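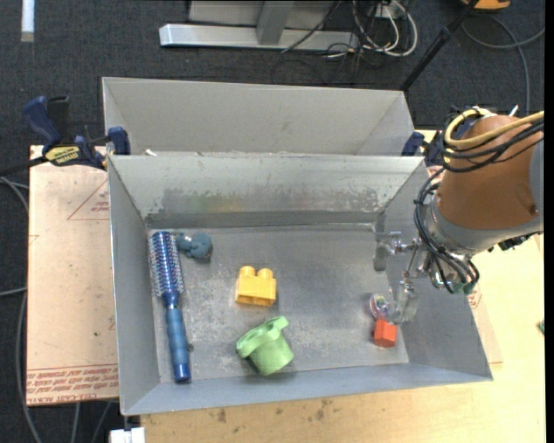

The front bin as it looks now, stuff still in it. Second bin is behind.

Cleaning worn patches in sheet metal sorting bins?
Posted by Sarnstead_17

We have two grey metal bins side by side that we use for sorting small donated items - hairbrushes, toy blocks, little balls, that kind of thing. The front one gets most of the use and it shows. There is a long worn patch across the back wall with darker grey blotches and faint greenish, yellowish and reddish smudges. The floor is scratched and has cloudy spots. I tried dish soap and a sponge and the smudges stayed. Is there something that will take them off without making the scratches worse? Also, small scraps get caught in the seam between the two bins and I can't get them out with my fingers.

mittal1291

The smudges might be color rubbed off from plastic toys. I would try rubbing alcohol on a soft cloth, in a small corner first. If it lifts, do the rest and wipe with plain water after. Don't use steel wool or scouring powder. The cloudy spots could be dried soap, so rinse more than you think you need to and dry it with a towel. The scratches are there for good unless you want to sand the whole floor, and I wouldn't bother for a sorting bin.

For the seam, use a wooden skewer or an old toothbrush. Once it is clean you can run a strip of tape over the gap. Ours has been taped for 9 months and I have changed it twice.

Prestine Fan

just get a rubber mat cut to size and forget the floor

vustine_1641

Agree with the alcohol, but open a window. If any of the reddish part feels rough it may be rust and alcohol won't touch it. White vinegar on a rag for a few minutes worked on mine - rinse it well and dry it right away. Take everything out first, vinegar is no good for brush bristles.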